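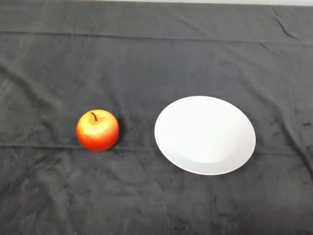 What kind of cloth works under a plain white plate?
A dark one with a soft surface, in gray or navy, big enough to hang over the table on every side.

Welcome to the spring page of the Dirnley tabletop gallery! I'm Alby Costigan, and if you have been here before you will know I can go on a bit, so pour yourself something first. In December I put up the big crowded tables, with the candlesticks and the walnuts and the three kinds of pears, and several of you wrote to say you liked them but would never have the patience. Fair enough, neither would I most years. So this time I wanted to see how little a table can get by with. One apple, one plate, one dark cloth, and that was the whole shopping list.

I've always been fond of apples on a table. My grandmother kept a bowl of them on the sideboard in Fondasby, and you were allowed to look at them all day long but had to ask before you touched one (I did not always ask). Red and yellow together is my favorite, more cheerful than a plain red and not so sharp as a green, and it warms up a gray cloth wonderfully. A white plate gives it somewhere to belong.

I meant to iron the cloth, I really did. It had been folded up in the cedar chest with the Trerkow napkins since the holidays, and the iron was upstairs, and then the kettle went, and you know how these things go. I've come around to creases anyway. They make a table look as though people live near it.

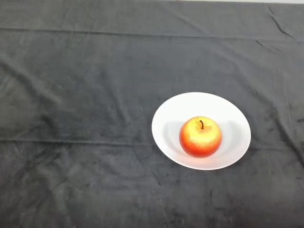 Apple on the white plate, with the fold lines still in the cloth.

A reader named Baloch asked last time whether fruit should sit in the middle of a plate or off to one side. I've tried it every which way over the years and I still change my mind. The middle feels calm and a little formal, like Sunday lunch. Off to one side feels friendlier to me, as if somebody might be coming back for it. Move it an inch, go and do the dishes, and look again when you come back in. My gallery is up to 795 pictures now and I would guess half of them came from moving something an inch.

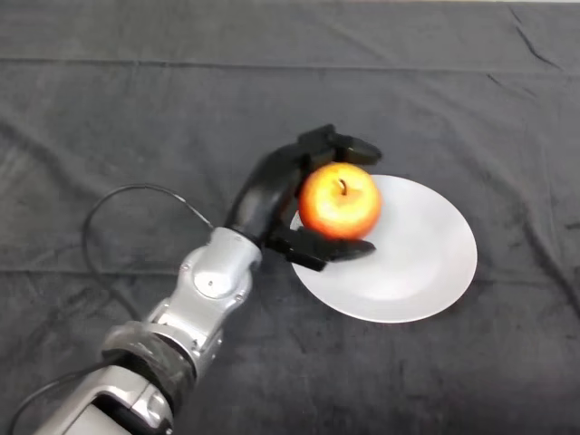

How do you keep a round apple from rolling on a flat plate?
Turn it gently until it settles on the flattest part of its base, and choose a plate with a slight rim.

The next page will be bowls, and I already have my eye on a chipped blue one that I think deserves its turn.

Page put up Sat 18 April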